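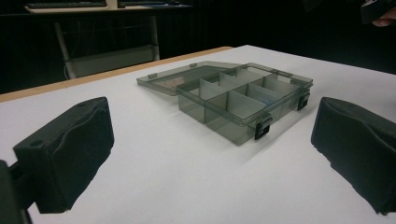

The Last Bottle of Zatow

Halfdan Bech had written about wine every week for fourteen years, and in all that time he had never once been early for a tasting. So when he came stamping up the steps of the Utunell house with snow in his eyebrows and found the door still locked, he was so pleased with himself that he sat down on the wet step and laughed out loud.

It was the right kind of night for red. The wind was coming off the lake, the sky had gone the color of slate, and all the way up the hill he had been thinking of plums and woodsmoke and that dusty thing you get in an old red that has been left alone long enough. (His sister called it attic. He had stolen the word for a column and never paid her for it.)

"You're sitting in a puddle," said Aksel Stougaard, opening the door.

"I'm early!"

"You're early and you're sitting in a puddle. Come in, I've got the stove going."

Aksel had bought the place in September, vines and barrels and leaking roof, from the last of the Kárason family, who had wanted to be somewhere warm. He had never made wine before. He had made chairs, and for a while he had made cheese, and he went at the vineyard with the same wild good cheer he'd brought to both of those. The chairs had wobbled. The cheese had been wonderful.

The kitchen smelled of onions and hot iron. On the table stood two glasses, a heel of bread, and a bottle with no label, only a strip of tape with a number inked on it in tiny square figures. 2,799.

"What's that?" said Halfdan, who had not yet taken off his coat.

"That's why I called you. Old Kárason numbered everything he ever bottled from the top field. Every bottle, one after another, in a ledger. And that's the end of it. The ledger stops there."

"The top field? The Zatow?"

"The Zatow."

Halfdan sat down. He had tasted Zatow once, at twenty-six, from a borrowed glass at somebody's wedding, and had walked straight out into the garden with it so that no one would talk to him. It was a grape that grew in that one field and sulked everywhere else. People had tried it in the valley and got vinegar. Then came the hard winter, and the vines in the top field went black to the root, and that was that.

"I thought it was all gone," he said.

"So did I. It was behind the boiler."

"Behind the boiler! Aksel, no. Next to the heat?"

"The boiler hasn't worked since before either of us had gray hair. Coldest corner in the house."

They looked at the bottle. The stove ticked. Halfdan noticed that he was holding his hat in both hands like a man at a funeral, and put it on the floor.

"You could sell it," he said, and he hated saying it, but somebody had to. "The Trudov people would send a car up here tonight. They'd fix your roof for it."

"I know. I rang them."

"You rang them?"

"They offered me the roof and the gutters." Aksel was already hunting through a drawer. "Where is that thing, the one with the two prongs. You can't use a screw on a cork that old, it'll go to crumbs."

"But the roof, Aksel."

"I've got buckets."

He found the opener under a tea towel and slid the prongs down on either side of the cork, rocking them, his tongue between his teeth. It took an age. Halfdan couldn't watch, and then couldn't stop watching. The cork rose a little and stuck, and rose again, and came away whole and black with a sound like a small kiss.

They didn't decant it. Aksel poured, very slowly, with a candle behind the neck so he could see the sediment coming. The wine was thinner in color than Halfdan remembered, brick at the rim, with a red heart to it where the candle got through.

He put his nose in. Nothing at first, a bit of cellar. Then he waited, the way he was always telling his readers to wait, and it began to come up to him: sour cherry, wet leaves, orange peel, a leather glove. And under that, oh, there it was. The attic!

"Well?" said Aksel. "Is it bad? Is it gone? I can't tell, I've only been at this since the fall. Tell me if it's gone."

Halfdan drank. He thought of the garden at that wedding and the noise of the band through the hedge. He drank again, because it was already changing, it was opening its coat and stamping the snow off its boots.

"It's got an hour," he said. "Maybe less. It's old and it's going to fall over. Drink it, drink it now, get the bread!"

So they got the bread, and Aksel fried the onions in far too much butter, and they ate them straight out of the pan. The wine was cherries for a while and then it was tea, and for one mouthful in the middle it was so good that Aksel put his head down on the table.

"I want to plant it again," he said, from down there.

"You can't. There's no wood left. You need a living cane."

Aksel lifted his head. He had an onion on his chin.

"Put your boots on," he said. "There's something growing up the back of the goat shed and I don't know what it is."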